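Search the docs
Type to search
README.md

January
By Jarrah Sheehan

# Musent teardown cell: notes, data card, and what it's like to work next to it

Hi! If you're reading this, you either got added to the repo or somebody in the Pokenum shop sent you here to find out what the arm is up to. I wrote most of this over lunch breaks, so it wanders a bit. The config notes are near the bottom if that's all you need.

## What this is

Musent is our project for getting a robot arm to help with desktop computer refurbishing. Old office towers come in on pallets, and we pull memory, cards and drives, test what's worth testing, and send the rest on to Gramoslow for materials recovery. I've been on the teardown bench for a long time, and I got roped into the project because I kept walking over and telling the engineers they were holding the memory wrong (they were!).

The repo has three things in it: recordings of the arm working on open towers, the drawings for the fixture plate, and the little scripts we use to sort the recordings. The controller code lives somewhere else and you'll need to ask Yesenia Bautista for access.

## What's in the data

- 289 recorded episodes, all at the memory station
- Fixed camera views of the workspace, plus the arm's joint positions and gripper state
- A plain text note for each episode, typed by whoever was at the bench
- An outcome tag: `done`, `helped`, or `stopped`

`helped` means a person put a hand in. We argued over that tag for ages. The engineers wanted it folded into `stopped`, and the bench folks (me, loudly) said no, because a helped tower still went out the door and a stopped one sat there. If you're planning staffing from this data, that difference is pretty much the whole thing.

Please read the text notes before you filter on the tags. Some of them just say "ok" and a few are a paragraph long about a latch that wouldn't give — those are the good ones.

## How a station is set up

The tower goes on its side, side panel off, board facing up. The fixture plate goes to the left of it. A memory module gets parked in the plate so it's always held the same way, and the arm comes into the case from above. It sounds simple and it took us most of a season to agree on it. My first version had the plate on the right, and every time I reached over to straighten a cable I was leaning across the whole case. Yesenia moved it and my back has been thanking her ever since.

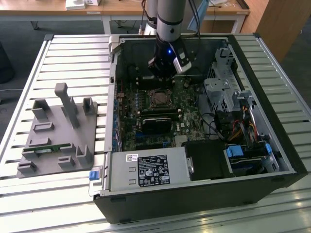
Tower open, memory module in the plate, gripper down by the board. 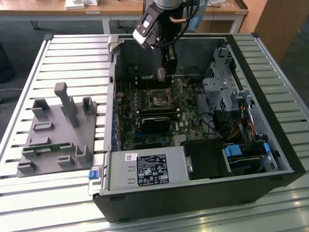 The plate is printed in-house. If you print your own, go slow on the slots, and check the fit with a scrap module before you let the arm anywhere near it. Our first batch came out tight enough that I had to wiggle each one free by hand, which sort of defeats the purpose. The drawings in `fixtures/` are the looser version. There's a folder called `fixtures_old/` that I keep meaning to delete. Don't print those.

## What changed for us on the bench

People ask me this more than anything else, so it gets its own section even if it's a strange thing to put in a README.

Before the arm, my day was thumbs. You push the clips, you pull the stick, you bag it, next. On a heavy day the shop would get through up to 650 modules between all of us, and by mid-afternoon my hands were done. I'd go home and not want to open a jar.

Now a lot of that time goes to prep and checking. I open the case, move the cables out of the way, look for anything weird, and start the run. Then I do the card and drive work on the next tower over while the arm is going. It's easier on my hands and harder on my attention — you're listening to one machine while you've got your head in another. I didn't expect to be tired in that way. We tried a 20 minute swap between running the station and plain bench work, and most of us liked it, so it stuck.

The pay question came up right away, of course. Running the cell got written up as its own task with its own training, and I'm glad we pushed for that before it went live on the floor. If you're bringing something like this into your own shop, have that conversation early and get it on paper. It was a lot friendlier while the thing was still a trial.

One more gripe: the stop button. It used to be mounted where an engineer standing back with a laptop would want it. Bench people stand up close. Ask the person who's going to be standing there where their hand goes when they get startled, and put it there.

## What the arm is not good at (yet)

- Loose cable bundles. It doesn't know they move. I tuck them by hand before every run.
- Cases from the Cuevas lot, which have a lip that sits higher than the others. Use the `high_lip` profile.
- Anything sticky. Old labels, spilled coffee, you name it.
- Telling you it's confused. It'll pause, and a pause looks just like thinking.

## Config notes

Set `approach_speed` low for a new case model and leave it there for the first 10 runs. I know it's boring to watch. Raise it after that if the notes look clean.

`hover_height` is measured from the board, so re-zero any time you change case models. `retry_limit` should stay at two. With a higher number it'll keep poking at a slot that plainly needs a person.

If you change the lighting over the bench, say so in the episode note. Somebody swapped a lamp last fall and we spent ages chasing a problem that was only a shadow.

## Using the data

Anyone at Pokenum can use it. Outside folks should write to Yesenia first. Please don't use the recordings to time individual workers. Names were left out of the notes on purpose, and that was the deal we all made when we agreed to have cameras over the bench.

## Fixes and questions

Open an issue, or come find me at the bench before 3 pm. If a note in the data reads like nonsense, send me the episode number and I'll try to work out who typed it and what they meant. The ones in all caps are mine.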